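Fanby – Bâtiment Tatberg, niveaux 1 et 2
Contrôle interne de sécurité des locaux : déchets, stockage, circulations
Visite du 29/08/2018
Contrôleur : Reginald Baptiste
Accompagnement sur site : Gemechu Alemayehu
Cotation : C = conforme, NC = non conforme, SO = sans objet, AS = à surveiller

Rappel du périmètre. La visite porte sur les bureaux, les deux salles de réunion, le local reprographie, le local ménage et les dégagements communs. La chaufferie et le local électrique général font l'objet d'une fiche séparée. Les réserves de la visite de janvier sont reprises dans les commentaires lorsqu'elles ne sont pas levées.

1. Dégagements et issues

1.1 Largeur libre des couloirs maintenue sur toute la longueur : NC
Commentaire : couloir est, niveau 1, armoire basse déposée devant la gaine technique. Passage réduit et trappe inaccessible. Retrait demandé au service logistique.

1.2 Portes coupe-feu non calées : NC
Commentaire : cale en caoutchouc sous la porte du local reprographie. Retirée pendant la visite. Même constat en janvier.

1.3 Ferme-portes en état : C

1.4 Barres antipanique manœuvrées : C
Commentaire : jeu important sur l'issue nord, la fermeture reste complète. Réglage à prévoir au prochain passage de Raltby.

1.5 Blocs d'éclairage de sécurité : AS
Commentaire : voyant éteint sur le bloc du palier 2. Test manuel concluant, défaut probable de la diode. À confirmer par l'électricien.

2. Corbeilles et collecte des déchets

2.1 Corbeilles des zones de bureaux en matériau incombustible : C
Commentaire : les modèles en plastique relevés en janvier ont été retirés du niveau 1. Au niveau 2, remplacement terminé.

2.2 Sac adapté au volume du récipient, rabattu sur le bord : C

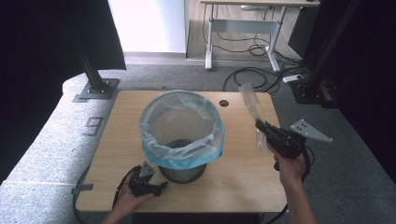 Le rabat doit rester suffisamment court pour que le sac ne traîne pas au sol une fois la corbeille en place. La consigne a été rappelée oralement au prestataire Tefera. Elle figure déjà au cahier des charges, article 4, mais la fiche de poste affichée dans le local ménage ne la reprend pas. Mise à jour de la fiche demandée.

2.3 Distance aux appareils de chauffage respectée : NC
Commentaire : bureau 4, corbeille accolée au convecteur. Éloignement d'environ 300 mm exigé par la consigne interne. Déplacée pendant la visite. L'occupant signale que le câble du poste téléphonique ne permet pas d'implanter le bureau autrement ; demande de prolongateur transmise.

2.4 Absence de corbeille sous les tableaux électriques divisionnaires : C

2.5 État des parois et du fond (déformation, arêtes vives, corrosion) : AS
Commentaire : contrôle visuel et passage de la main gantée sur le bord supérieur et sur le cerclage bas. Les récipients en métal déployé présentent un risque de coupure lorsqu'un brin se détache. Aucun brin libre n'a été relevé. Le contrôle est à maintenir à chaque visite, le défaut apparaissant en général près du fond, là où les récipients sont heurtés par les aspirateurs.

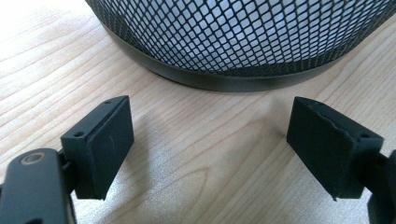

Dagim Shiferaw, consulté sur le point 2.5, conteste la cotation. Selon lui, une paroi ajourée ne retient pas les petits débris incandescents et ne devrait pas être admise dans les pièces à moquette, quel que soit l'état du métal. Il demande une cotation NC pour la salle de réunion sud et son remplacement par un récipient à paroi pleine avec couvercle étouffoir.

Réponse du contrôleur : l'interdiction de fumer s'applique à l'ensemble du bâtiment et aucun travail par point chaud n'est réalisé en salle sud. La cotation AS est maintenue. La remarque est jointe à la fiche et sera examinée lors de la révision de la consigne interne.

2.6 Tri papier et déchets résiduels identifié : NC
Commentaire : étiquettes manquantes au niveau 2. Bacs papier contenant des gobelets. Réimpression des étiquettes par l'accueil.

2.7 Piles et cartouches collectées séparément : C
Commentaire : bac à piles plein. Enlèvement à programmer.

2.8 Sacs usagés fermés avant transport vers le local déchets : C
Commentaire : saisie par le col, sans compression à la main ni appui contre la jambe. Gants à disposition sur le chariot, taille 8 uniquement. Tailles 7 et 9 à commander.

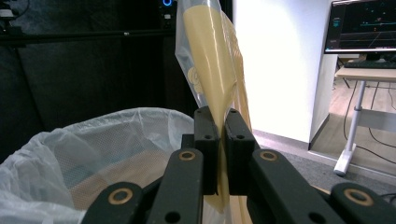

3. Local ménage

3.1 Porte fermée à clé hors présence : NC
Commentaire : clé laissée sur la serrure, côté couloir. Récidive. Abenezer Birhane propose un bouton moleté intérieur et une clé à retour automatique à l'extérieur. Devis à demander.

3.2 Produits dans leur emballage d'origine, étiquetage lisible : NC
Commentaire : un pulvérisateur sans étiquette, contenu inconnu. Écarté et confié à Tefera pour élimination.

3.3 Acides et produits chlorés séparés : C
Commentaire : étagères distinctes, bacs de rétention en place.

3.4 Fiches de données de sécurité disponibles : AS
Commentaire : classeur présent. La fiche du détartrant correspond à une version antérieure du produit.

3.5 Ventilation : C
Commentaire : grille basse dépoussiérée. Extraction en fonctionnement.

3.6 Charges lourdes en partie basse : C

4. Postes de travail et mobilier

4.1 Stabilité des tables et plateaux : C
Commentaire : piétements resserrés en salle sud après la visite de janvier. Pas de reprise de jeu.

4.2 Chants et angles sans éclat : C

4.3 Multiprises fixées, non montées en cascade : NC
Commentaire : deux multiprises en série derrière le copieur. Débranchement immédiat de la seconde. Demande d'ajout d'un socle mural déposée.

4.4 Plans de travail et abords dégagés de tout objet instable : C
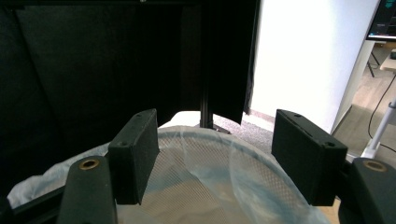
La cotation du point 4.4 vaut pour les pièces ouvertes au moment du passage. Le bureau de Halvard Halvorsen était fermé et n'a pas été contrôlé ; il sera vu avec la levée des réserves. Pour les autres pièces, les hauteurs de pile sur les armoires restent inférieures à la limite fixée par la consigne interne.

4.5 Marchepied conforme disponible : NC
Commentaire : patin antidérapant absent sur un pied. Marchepied consigné, étiquette rouge posée.

5. Moyens de secours

5.1 Extincteurs accessibles et signalés : C

5.2 Plombage et date de vérification : C
Commentaire : étiquettes Raltby à jour.

5.3 Plans d'évacuation affichés et exacts : NC
Commentaire : le plan du niveau 2 ne tient pas compte de la cloison posée devant l'ancien vestiaire. Mise à jour à la charge du service travaux.

5.4 Trousse de premiers secours complète : AS
Commentaire : compresses en quantité suffisante, sérum physiologique proche de la péremption.

Suites à donner

Actions immédiates réalisées pendant la visite : 1.2, 2.3, 3.2, 4.3, 4.5.
Actions sous un mois : 1.1, 2.6, 3.1, 5.3.
Points à revoir à la prochaine visite : 1.5, 2.5, 3.4, 5.4.

Diffusion : G. Alemayehu, D. Shiferaw, A. Birhane, prestataire Tefera pour les sections 2 et 3 uniquement.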